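Subject: Re: [hartley-residents] Council drops the second stage of the Herberg Road barrier
From: Heather Tomoana
To: hartley-residents
Date: May 29, 2026

Hi all,

Replying to Graham's message, which I've left quoted underneath. I was at the council meeting and took notes, so I can fill in some of it. Sorry for the length.

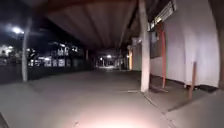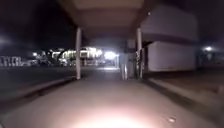
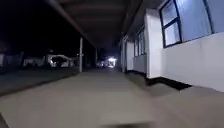 Covered walkway, at night.

First, what was decided. Council voted to cancel the stage two contract with Skoltex for the sound barrier on the north side of Herberg Road. Stage one stays where it is. The motion was moved by Roland Yeoman and it passed with one vote against. There was no vote on what happens to the money, and that part was put off until staff come back with a report.

Graham asked whether the province had a say. It does, but only over the part that sits in the highway right-of-way. The rest of the line crosses municipal land and two private lots at the Flurar end. The owners of those lots had not signed the access agreements, and the staff report gave this as the main reason for recommending cancellation. The second reason was the drainage work, which was not in the original price. Skoltex had asked for it to be added in January and council never approved the change.

Second, the cost of getting out. The contract has a termination clause and the municipality pays for materials already delivered, plus a fee. The staff report did not give a total. Councillor Yeoman was asked for one and said he would rather wait for the invoice than guess. I understand why people are annoyed by that answer, but I would also prefer the real number.

What we do know is that 33 panels were delivered and are sitting in the works yard. They belong to us whether or not they are put up. Liam Bloxham asked if they could be used to close the gap behind the school field, and the engineer said possibly, but the footings would need to be designed again for the softer ground. It will be covered in the report.

Third, the petition. Carol Bloxham presented it and it was received. It had 100 names from the Flurar end asking for stage two to go ahead. A couple of people have told me privately that it was ignored. I don't think that is fair. Carol got her full time to speak and councillors asked her questions. They then voted the other way.

I should say where I stand. I supported stage one and I still think it was worth doing. On stage two I was never sure. The traffic study was done before the truck route changed, and the neighbours who would have looked straight at the back of the wall were not asked until the drawings were finished. I would have liked a pause and a new study in place of a cancellation, but a pause was not on the table, as the Skoltex price was due to expire.

What happens now, as far as I could follow it:

Staff write to Skoltex to end the contract.
Staff report back on the fee, the panels and the leftover money.
The survey stakes along Herberg Road come out. Please leave them alone until the crew gets there, even the ones on your own boulevard.
The speed display near the Hartley turnoff stays. It was paid for separately.

On Graham's last question, about whether a future council could bring it back: yes, but it would need a new tender and new access agreements. The clerk was quite clear that the old price could not be used again.

If you want to comment before the report is written, send it to the clerk's office in writing with your street address on it. Posting it to this list does not count as a submission – I asked.

I can scan my notes for anyone who wants them, although my handwriting got worse as the evening went on.

Heather

Graham Tunstall wrote:

> Hello everyone,
>
> I hear council has cancelled the rest of the barrier on Herberg Road. I couldn't make the meeting and the minutes aren't up yet. The only thing on the municipal website is two lines saying the contract will not proceed.
>
> Does anyone know:
>
> - whether the province had any say in it
> - what we owe Skoltex for pulling out
> - what becomes of the panels in the works yard
> - whether a later council can start it up again
>
> For those who moved here recently, this was promised in two stages. The first covered the houses nearest the highway and the second was meant to carry on to the Flurar end. We are in the second part. We have had 20 years of being told it was coming, and a truck goes past our bedroom window while I type this.
>
> I've already spent close to nothing on our own fence because we expected the wall. The quote I have for a decent fence and a row of cedars is $3,000 and I'd like to know if I should go ahead before the contractor fills up for the summer.
>
> I'm not looking to start a fight with the stage one people. I'd just like the facts from somebody who was in the room.
>
> Thanks,
> Graham Tunstall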